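Apuntes de Introducción a la Traducción General
Tema 4. Leer antes de traducir: el encargo, el lector y el primer borrador

Empiezo este tema con una confesión, porque os la debo después de haberos corregido los ejercicios de febrero con tanto bolígrafo rojo. Cuando yo estudiaba, traducía exactamente igual que muchos de vosotros: abría el texto, miraba la primera frase y me ponía a teclear. La segunda frase la leía cuando ya había terminado la primera, y así hasta el final, como quien baja una escalera a oscuras tanteando cada peldaño. Tardé mucho en cambiar y me costó bastantes disgustos, así que os pido que me tengáis un poco de paciencia si insisto tanto en lo mismo.

4.1. La lectura completa

Antes de escribir una sola palabra hay que leer el texto entero. Entero de verdad, con las notas al pie, los títulos de las tablas y ese párrafo legal del final que nadie quiere mirar. En la primera lectura no hace falta subrayar nada ni abrir el diccionario; basta con poder contar después, en voz alta y a una persona que no lo haya leído, de qué va, quién lo escribe y para qué. Si al contarlo os atascáis en un punto, ahí tenéis el primer problema de traducción, y lo habéis encontrado gratis.

La segunda lectura ya es otra cosa. Ahora sí, lápiz en mano, marcamos los términos, las ambigüedades, los nombres propios, las siglas, los chistes (¡los chistes siempre!) y todo lo que huela a referencia cultural. Yo uso un círculo para lo que no entiendo y una raya ondulada para lo que entiendo pero no sé decir en español. Son dificultades muy distintas: la primera se resuelve documentándose y la segunda se resuelve escribiendo, probando, dejándolo reposar y volviendo al día siguiente con el café.

4.2. El encargo

Ningún texto se traduce en el vacío. Recordad el ejercicio del folleto de Pesetti, el de la cafetera. Casi todos tradujisteis «Enjoy responsibly hot!» buscando un juego de palabras equivalente, y hubo hallazgos preciosos, pero el encargo decía bien claro que era para el manual de seguridad. Lo que el cliente necesitaba era que quien lo leyera no se quemase. Una advertencia sosa y clara habría sido la mejor traducción, y me dio mucha pena bajar la nota a versiones tan ingeniosas.

Preguntas que conviene hacerle al cliente cuando el encargo llega sin explicaciones, como suele ocurrir:

- ¿Quién va a leer la traducción y en qué país?
- ¿Se publica en papel, en una web, en una pantalla pequeña?
- ¿Hay traducciones anteriores que debamos respetar?
- ¿Existe un glosario de la casa?
- ¿Cuánto espacio tenemos?
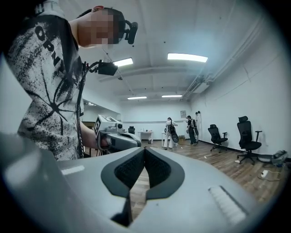
La última pregunta parece menor y da más guerra que todas las demás. El español ocupa más que el inglés, ya lo habéis sufrido. En el ejercicio de la aplicación Fundolo el botón admitía 10 caracteres, y «Configuración» no cabe ni apretando. «Ajustes» sí cabe, y además es más corto, más llano y lo entiende todo el mundo. A veces las limitaciones nos hacen un favor y nos obligan a soltar la palabra larga a la que nos habíamos aferrado por costumbre.

4.3. El lector que imaginamos

Cuando traduzco me gusta ponerle cara al lector. Para los textos de divulgación pienso en mi tía, que lo lee todo y no perdona una frase confusa; para los técnicos, en un compañero de piso que tuve, ingeniero, que se impacientaba con cualquier adorno. Elegid a quien queráis, pero elegid a alguien. Un texto dirigido a todo el mundo acaba sonando a megafonía de estación.

Un caso para comentar en clase. La frase de partida pertenece al catálogo de Custton:

«Our blankets are made to be lived in.»

Versión A: «Nuestras mantas están hechas para ser vividas.»
Versión B: «Mantas para vivir en ellas.»
Versión C: «Mantas de las que no querrás salir.»

La A respeta la estructura y suena a traducción desde la primera palabra. La B mejora el ritmo, aunque la imagen queda rara (¿una tienda de campaña?). La C se aleja más, pierde el matiz del uso diario y gana naturalidad. Traed pensada la vuestra, y sobre todo traed pensado por qué la defenderíais ante el cliente.

4.4. El borrador feo

El primer borrador tiene permiso para ser feo. Dejad huecos, dejad dos opciones separadas por una barra, dejad un «esto no me gusta» entre corchetes. Lo importante es llegar al final con el hilo entero. Eso sí, los corchetes hay que quitarlos antes de entregar, que en la última tanda me llegó un «[preguntar a Adeel]» en pleno título.

Para la próxima sesión: leed el artículo de Siddiqui, páginas 34 a 50, y haced las dos lecturas descritas en 4.1. No traduzcáis todavía. Ya sé que os va a picar la mano.

Comentarios (3)

Adeel Shaikh
Lo del título fui yo, perdón. ¿Las notas al pie del artículo también entran en la primera lectura? Porque hay una que ocupa media página.

Mudassar Marwat
Mi versión de las mantas: «Mantas para quedarse a vivir». En mi copia el artículo sigue hasta la 61, ¿paramos en la 50 aunque quede el apartado a medias?

Adeel Shaikh
Me gusta la tuya, Mudassar, te la voy a discutir en clase de todas formas.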